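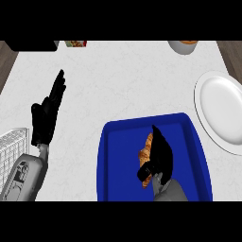
Figure 4. Demo view in simulation: right hand with the croissant over the blue tray, left hand open.

Section 4. Running the Breakfast Demo for Visitors

Use this section when you show the Sondier two-arm station on an open day. It is assumed that you have finished Section 3 and that the Clidau simulator opens without a warning. The same steps are valid at the Lapointe and Cukley sites, except where a note says otherwise.

4.1 Before the doors open

1. Switch on the simulation computer and the large screen. Wait for the start page.
2. Open Clidau and choose Kitchen Counter from the scene list.
3. Load program 38. Do not use program 41, it is for the drawer task and has other arm limits.
4. Set the playback speed to 70 percent. Full speed is difficult to follow for people who see the station for the first time.
5. Run the program one time from start to end, then press Reset.

Note: At Cukley the screen is connected to the second video output. If it stays dark, change the output in the display menu and repeat step 2.

4.2 During the demonstration

1. Let the visitors come to the screen. A group of 12 is the largest that can see well.
2. Tell them that they are looking at a simulation. Many visitors ask this first.
3. Press Start.
4. Press Pause when the right hand holds the croissant over the blue tray, as in Figure 4. This is a good moment for questions.
5. Point out how the black fingers curl over the croissant. A part of the layered edge can still be seen on the left side, so visitors can understand what is being held.
6. Press Continue and let the program finish.
7. Press Reset before the next group comes.

Note: The left hand is empty at the pause point. Visitors sometimes think it has stopped with an error. Check the status line – if it is green, there is no error.

Caution: Do not move the camera view while the program is playing. On older computers the picture can freeze, and you must then load the program again.

4.3 If a visitor wants to try

1. Press Reset and choose Guest Mode.
2. Give the visitor the hand controller and select the right arm only.
3. Allow one attempt to pick up the croissant, then press Reset.

Caution: Guest Mode must be used only with the simulator. Before you hand over the controller, make sure that the real arms are disconnected in the Station menu.

4.4 After the last group

1. Leave Guest Mode and close the scene without saving.
2. Write the number of groups and any errors in the demo log.
3. Put the hand controller back on its charger. If the next visit is on Friday, you can leave the large screen in standby.

For error codes, see Section 7.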